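Skornow Mission Transcripts, README

Welcome, and thank you for stopping by! Skornow is a collection of 266 typed-up interviews with people who worked on the ground during the early years of spaceflight — the radio operators, seamstresses, cooks and truck drivers who hardly ever make it into the books.

Each interview is one text file, named by town and tape number (Badthorpe tapes come first, then Cirnton). Tape 43 comes in 2 parts, so please read them together. Where a word couldn't be made out, we left a blank and a question mark.

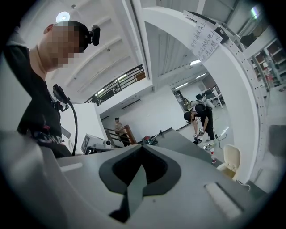

Zewditu Dinsa wrote to us in December that the Cirnton tapes mix up launch time and local time, and that anyone building a timeline should check both. She's quite right, and we've been adding a note at the top of each file as we get to it, slowly but happily.

You're welcome to use the files in classes, books or projects of your own. A line mentioning Skornow is plenty. Corrections go to Mohit Nigam, who loves getting them, even the tiny ones about commas.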